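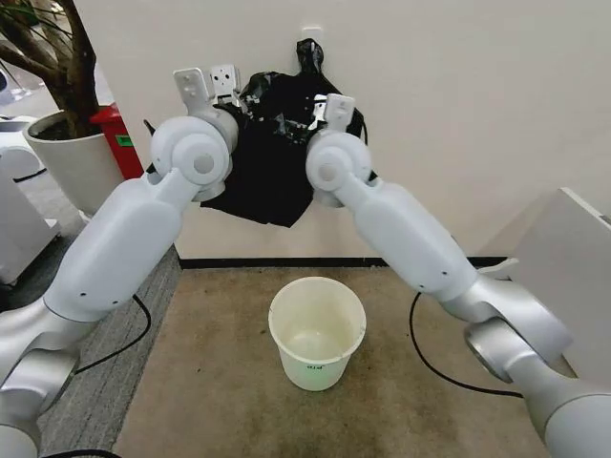
Two arms, one black bag, and a small white bucket on the floor between them.

Visit report: the Asadi automation open house, as seen by a facilities buyer

We use cookies to measure traffic and remember your settings. By continuing you accept our cookie policy.

I went to the Asadi open house on 7th September with a narrow question: should our building services budget for next year carry a line for a two-arm unit that can handle trash bags, and if so, how large a line. Our cleaning contract comes up for renewal in January, so any equipment request has to be written before then.

Asadi integrates arms from two suppliers, Arier and Tolex, and sells the result as a package with mounting, controller and a year of support. The bag work was being run in a corner of the office floor, on carpet, against a plain wall with a bag hung on a small white hook. I was glad to see it on carpet. Most of our floors are carpeted, and two of the quotes we collected last spring assumed sealed concrete.

Thin plastic film is a hard material to plan for. It has no fixed shape, it folds over itself, and the place where a gripper should take hold changes with every bag. Asadi's sales engineer, Nayeli Quezada, said they quote bag handling as a separate task package and do not include it in the base price. The package covers task setup at the customer's site, spare finger pads, and 500 recorded practice runs. Further runs are sold in blocks of 1000. I asked whether practice done on one bag size carries over to another. Her answer was partly, and that a change of bag supplier should be treated as a new setup. That belongs in our purchasing rules as well as in the equipment file.

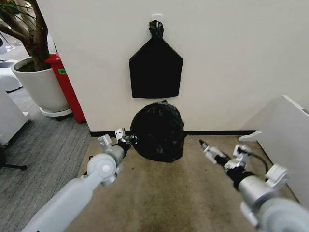

Crescencio Tovar thought the price of the arms was the wrong number to start from. His site had bought on unit price, he said, and then spent the difference in the first year on cable routing, floor space and an outlet in the right place. He would ask every bidder for a full installed figure and throw out any quote that left it blank.

I agree with most of that. The items I would now require as separate lines in any quote:

Floor area, including the reach of both arms and the run of the cables. Asadi's drawing for a fixed station shows the arms only. Cables on an open floor will not pass our own safety walk, so a cover or overhead route has to be priced.

Finger sets. Arier and Tolex fingers do not interchange. A second set should be bought with the first order - lead time is 6 weeks.

Consumables. Asadi recommends Purer bags for setup. I would prefer to set up on the bags we already buy, and to get that in writing.

Staff hours. Someone has to be trained to stop, reset and restart the unit. No bidder has offered this in the base price so far.

Our building dates from 1903 and the trash rooms are narrow. I took measurements home from the open house and have asked for a revised footprint drawing. Until it arrives, the second-floor trash room stays off the list of candidate sites.

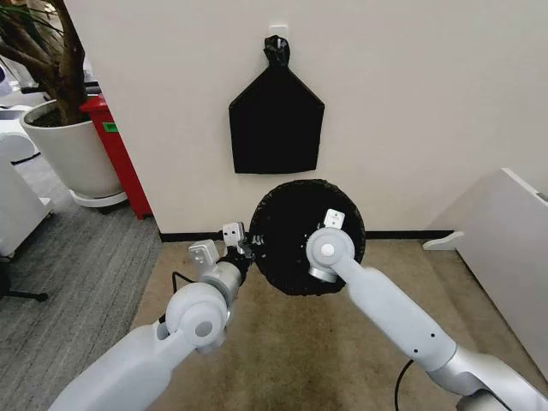 Budget recommendation

Carry one unit as a lease, with the bag package priced separately and an exit after the first term. No purchase this cycle. Revisit when the revised drawing and the full installed figures from all bidders are in.

6 comments | 19 shares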